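Flemau Sofa Set – simulated grasping scenes

Flemau is a set of 154 rendered home scenes for testing grasp planners on soft furniture. Clandimell builds it on the Obi simulator. Each scene places a Franka Emika arm beside a sofa with small items on the seat.

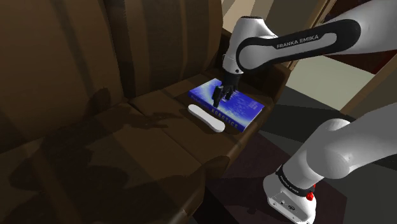 Sofa scene: gripper over the book, white object alongside.

The set ships with 2441 training episodes. Every episode stores joint angles, gripper state and two camera views – lighting is fixed per scene, shadows included. Flat items such as hardcovers are scored separately from rounded ones.

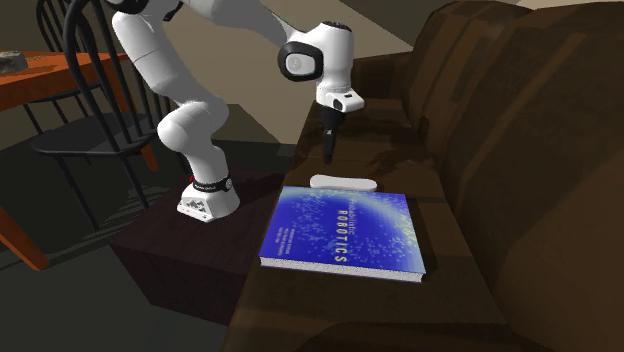 Our baseline, Flolwood, samples 80 grasp candidates per step and re-ranks them after each move. Training code and weights are in the download. A license covers one lab. Requires Obi with the soft contact module turned on.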